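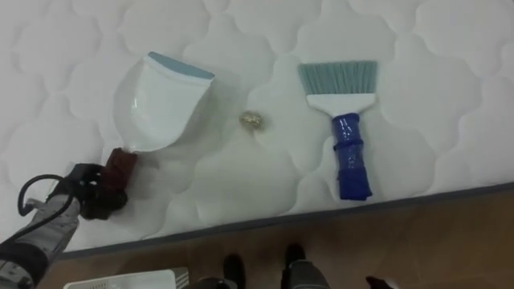 A gold wad, a dustpan and a brush on a bare mattress. The dustpan is in the gripper; the brush is still lying there.

I have a test for household robots, and it costs less than lunch. Put a crumpled ball of something shiny on a soft surface. Lay a dustpan on one side of it and a brush on the other. Then ask for the ball to be gone.

I'm not kidding about this. People send me clips of robots doing backflips and I enjoy them as much as anyone, but I've never needed a backflip at home. I've needed somebody to deal with candy wrappers, cat litter, dried rice under a chair and whatever it is that collects behind the bathroom door. That's the work, and when folks ask me if machines can do chores yet, my answer is "some, slowly, and don't leave the house." I'd like to explain why I still think that's pretty good news.

Take the dustpan. You and I stopped thinking about dustpans when we were six. You hold the thing flat with one hand, you press down a little so the lip meets the floor, and you flick with the other hand. Except the pressing changes as the brush comes in, and the angle changes too, and if the stuff skips off sideways you chase it without deciding to. It's two tools doing two different jobs at the same moment, and each hand has to know what the other one is up to. A vacuum robot gets out of all this by being a vacuum. It has one tool, it's bolted on, and the floor is (mostly) flat.

Now do it on a quilted mattress. The surface bulges between the seams, so the lip of the pan touches down in one spot and floats over another. A light little ball can settle in a seam, or roll under the lip, or hop. Press hard and the bed sinks, which changes where everything is. I tried it myself last night with a gum wrapper and my own dustpan, and it took me three goes – and I have had hands for a long time.

Look at the handles in the photo, too. The pan's is wrapped in something dark and reddish brown, the brush's in bright blue tape. I love that. I've got no idea who did the wrapping or what they had in mind, but my grandmother wrapped her garden trowel, and my neighbor's hammer is more tape than hammer. Changing the tool to suit the hand is an old habit, and I don't think it's cheating. The purists do. They say a proper home robot should take any tool it finds, exactly as it finds it, and I say fine, when it does my windows I'll let it do them with whatever it wants. Until then, wrap away.

My friend Yatziri Figueroa and I argue about this a lot. She ran the packing floor at Aguirre for years (they ship bathroom fittings, lots of odd shapes) and she has no patience for my optimism. Aguirre brought in an arm from Hultel to fold and fill cartons. Over its first stretch on the line it was given 700 cartons, and 574 of them went out the door without a person touching them. I thought that sounded wonderful! Yatziri looked at me like I'd praised a waiter for dropping only some of the plates. The rest of the cartons needed a human to stop what she was doing, walk over, fix the box, and walk back, and her point was that the walking was the job now. She'd rather have packed the lot.

And she's right, on a packing floor. Speed is money there, and one stuck box holds up everything behind it. But I think a home is different in a way that gets skipped over. At home I don't care if a chore is slow. If something wants to spend 17 minutes getting one piece of foil off my bed while I'm at work, it can be my guest. The wrapper wasn't going anywhere. What I care about is what happens when it goes wrong, and that's where homes are so much harder than factories. A dropped carton is a dropped carton. A robot that presses too hard with a dustpan on the wrong thing could mean a torn sheet, or a flattened hearing aid, or a very upset cat.

So you end up with this funny trade. The shop floor is tidy and in a hurry, and the house is a mess with all day to spare. Most of the talk I hear mixes the two up. Somebody sees an arm whip through a thousand identical parts and figures the laundry is next. Then somebody else watches a robot take forever over a single sock and figures the whole business is a scam. I don't buy either one.

What would change my mind, in the upbeat direction? Boring stuff. I want to see the same machine pick up the dustpan when it's been left upside down. I want to see it with a different brush, a worn one with half the bristles bent. I want it to notice the ball has rolled away instead of carrying an empty pan proudly to the trash. Back in January I went to an open afternoon at Watport, the community workshop across the river, where a fellow from a small outfit called Undent was showing a machine that wiped tables. It did a lovely job. Then a kid put a raisin down on the part it had already finished, and it wiped on to the end without ever going back. The fellow laughed and said yep, that's the list for next year. I liked him a lot for that, and I trusted the rest of what he told me more than I'd have trusted a perfect show.

I asked him the question I ask everyone, which is what he'd let the thing do in his own house with no one home. He thought it over for a good long while and came up with 2 jobs – wiping the kitchen table and carrying towels to the hamper. That's a short list, but a couple of years ago I'd have gotten a shrug.

Which brings me back to the foil and the bed. A still can't tell me how that one ended, and I've decided I don't mind. A pan held just off the quilting, mouth toward the ball, is the start of a real chore, the kind I do bent over in my socks. I'd watch a whole video of it, fumbles included. I'd watch it before I'd watch another backflip.

Yatziri read a draft of this and wants it on record that she'd simply pick the ball up with her fingers. Well, sure. So would I, but then who's going to do the cat litter?

Contact | © 26 December 2025 | Back to top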